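Flurkard Tabletop Program: progress report to Biltov, second reporting period

4. Demonstration day, Orville workshop, 19th May

The demonstration listed as item 4 of the work plan was held at the Orville workshop. Visitors came through in groups of 5, with 18 people attending in total. Each group was given a short safety talk, then watched the two-arm station at work on kitchen tasks. The draped enclosure was kept in place so that lighting matched the conditions used since March.

The table was set with the mixed kitchen layout: play and household items together, including a cooktop with a pan, a basket, a tray and assorted fruit and vegetables. This layout is harder than the one described in our first report, as the items sit close together and the arms share the centre of the table.

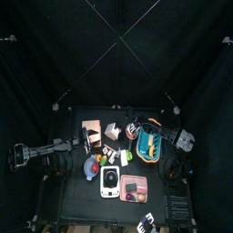
Siamak Sharifi asked whether the arms could be run at full speed with visitors present, and said the slower setting made it hard to judge how the station would perform in regular use. We have noted the point. The speed limit will stay for open sessions, and full-speed recordings will be supplied to Biltov separately.

5. Status against targets

Recorded task runs to date: 200, against a program target of 1,000. The rate is behind plan. The main cause was a delay in replacement gripper parts, which have now been received.

6. Next period

A second demonstration is planned for the Tully site, using the same layout. Jamshid Taheri will confirm floor space and power supply before the equipment is moved. No change to the budget is requested.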